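Home | News | Town | Sports | Letters | Contact

Wuvellow library opens again after the repair of its reading room

25 April 2006 - Reading time: 4 minutes

The public library of Wuvellow opened its doors again this morning, after a closing that lasted the whole winter. The reading room on the upper floor has a new ceiling, new lamps and new seats, and the old heating pipes under the windows were replaced.

The building was closed in November, when a part of the ceiling plaster came down during the night. The town first hoped to keep the ground floor open while the work was going on upstairs. After an inspection it was decided to close the full house, because the electrical lines in the ceiling were older than the plans showed.

During the closing, readers could borrow books from a small counter in the former post office on Foneck Street. The counter was open three afternoons a week and had mostly novels and children's books. Newspapers were not offered there, and many regular visitors complained about this in letters to our paper.

The upper room is now brighter than before. The dark shelves that stood across the middle were moved to the walls, so the light from the garden side comes to the reading tables. There are 15 reading places, the same number as before the repair, but four of them now have a socket for a portable computer. The big oak table, which was given to the town by the Dow paper mill when the mill closed, was cleaned and stands again in its old place by the stairs.

The seats caused a longer discussion in the town council. The old chairs were hard and loud on the floor, and the library asked for padded ones. Some members of the council feared that cloth would become dirty too fast in a public room. In the end the padded chairs were chosen, in gray, from the workshop Hosano, which also delivered the benches for the town hall two years ago. The two armchairs near the newspapers are gray as well.
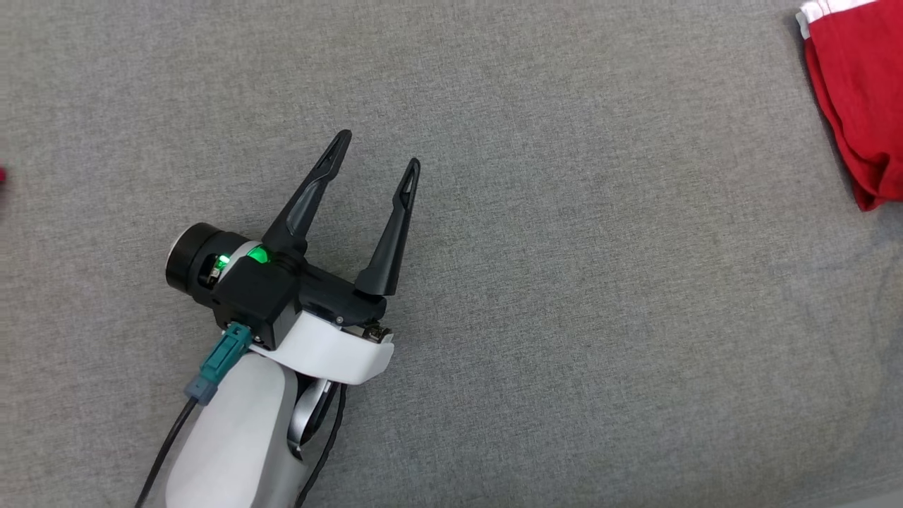 Opening hours and lending

The library returns to the hours it had before the closing. It is open in the mornings for schools and groups, and in the afternoons for everybody. One evening a week it will stay open until eight. This evening opening is a trial until the summer holidays, and the council will then look at how well it was used.

Books that were borrowed before the closing can be brought back without a fee until the end of next month. According to the library, 293 books are still missing from that time. Most of them are travel guides and cookbooks, and also a large part of the crime novels. Readers who cannot find a borrowed book anymore are asked to tell it at the desk, where they will pay only the price of a used copy.

Library cards stay valid. The months of the closing are added to the card automatically, so a reader who paid last autumn does not have to pay again this spring. New cards are made at the desk on the ground floor. Children under 14 need the signature of a parent.

The newspapers are back on their wooden sticks next to the upper windows. Two foreign weekly papers were canceled to save money. The library says that it will order one of them again if enough readers ask for it, and a list for this purpose lies at the desk.

Costs higher than planned

The repair cost more than the council had expected in the first plan. The reason was mainly the electrical lines, but also the floor, where several boards under the old shelves were found to be rotten. A part of the extra cost is paid by the regional fund for public buildings. The rest comes from the town budget, and for this the new paving of the market square was moved to next year.

Not everybody in the council was happy about this decision. The shop owners at the market square have waited a long time for the paving, and they remind the town that the holes near the fountain become dangerous when it rains. The council promised to fill the worst places with gravel before the summer fair.

The outside of the library was not touched. The front wall still shows damp spots on the left side of the entrance, and the gutter above it leaks. These works are planned as a separate project, and there is no date for them. The ramp at the side door was made wider, and visitors with a wheelchair or a stroller can now enter there without ringing the bell - the door opens with a push button. An elevator to the upper floor is still missing. Readers who cannot use the stairs can ask at the desk, and books and newspapers will be brought down to them.

Program for the first weeks

The story hour for small children starts again next week on the ground floor. The reading group, which met in the back room of the bakery during the winter, also returns and is looking for new members. In the garden behind the house there will be a sale of old books, if the weather is dry. The money from the sale goes to new picture books.

Contact the newsroom | Copyright 2006 Wuvellow Town News | Back to top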